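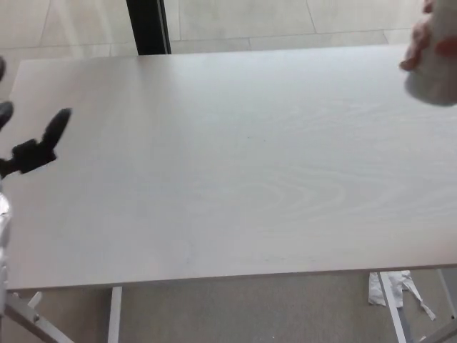
Recording table-wiping demonstrations for Indance

Updated 2022-09-22

This guide covers one recording session of the wiping task, from setup to upload. You need two people: an operator who drives the arm and a helper who handles the cloth and resets the table. A full session is 40 episodes.

Before you start

Clear the tabletop. Home the arm and open the gripper fully. Check that both fingers are in the head camera view when the arm is over the left half of the table. If they are not, raise the arm mount one notch and home it again.

Open Indance, choose New Session, and pick the task name from the list. Do not type a new one. Zanele Cele had to merge three spellings of the same task by hand in February.

Recording an episode

1. The operator moves the gripper over the left part of the table and holds it there.

2. The helper sets the cloth down and steps back.

3. The operator presses Record and waits one second before moving.

4. Pick up the cloth, wipe toward the far edge, and let go. Keep the speed even. If you miss the first grasp, open the gripper and try again in the same episode. Recovered misses are useful to the model.

5. Press Stop once the gripper is clear of the cloth.

Stop any episode that runs longer than 20 seconds and mark it as failed. Failed episodes stay in the set with their label.

Resetting

Change where the cloth starts every time, and change how it is folded or bunched. After every 3 episodes, swap to a cloth of another color. Hands may show at the beginning or end of a recording, since the trimming script removes those parts, but keep them out of the middle.

Checking and uploading

Play back the first and last episodes at full speed. Look for dropped frames and for a gripper signal that lags behind the video. If either shows up, write it in the notes field and tell Oratile Mkhize before you upload.

Upload to the Plerham folder. The wiping set had 2,309 episodes at the last count, and the next training run starts from whatever is in the folder that night.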